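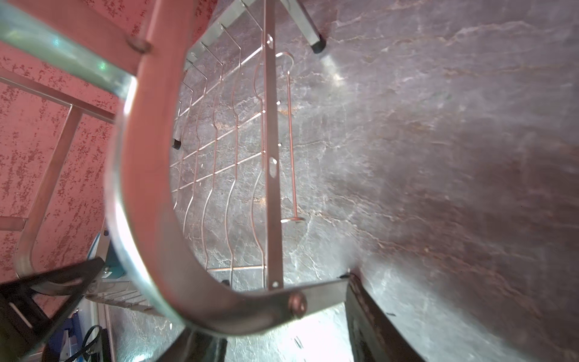
## Comparing two sets of gripper fingers on a dish rack

This page explains how I compare finger sets for a small arm with a camera on the wrist. I use a stainless steel dish rack, as polished metal is hard both for the camera and for the fingers. You need the arm, the rack, and the two sets you want to test. Mine are the Ferri fingers, black and with triangular cutouts, and the Rostimell ones, which are solid.

### 1. Fix the exposure

Turn off automatic exposure before everything else. The curved handle of the rack reflects the color of the wall and also the lamps, and with automatic mode the image becomes darker each time the wrist turns. Adelmo Negri, who tested the same arm at Trostham, locks the white balance too. I do the same now.

### 2. Choose the grasp points

Take one point on the handle, far from the rivets, and one on a straight tube of the side. Do not begin with the wavy wires of the grid. A finger tip can enter between them, and then the arm pulls the whole rack.

### 3. Approach from above, tilted

Stop the arm 17 mm before contact and look at the wrist image. Both fingers must be visible, with the handle between them. If you see only one finger, correct the wrist rotation and repeat the approach from the start.

### 4. Close and lift

Close at low speed, wait 300 ms, then lift a little. Make five attempts for each point, with each set. Write down also the small slips, not only the complete failures.

### 5. Change the fingers

Calibrate the zero position again after the change. I forgot this in December and lost all the results of the Rostimell set.

Ornella Sala asked me if the Clevgate controller needs different settings. Only the closing force: I keep it at level 4 for both sets.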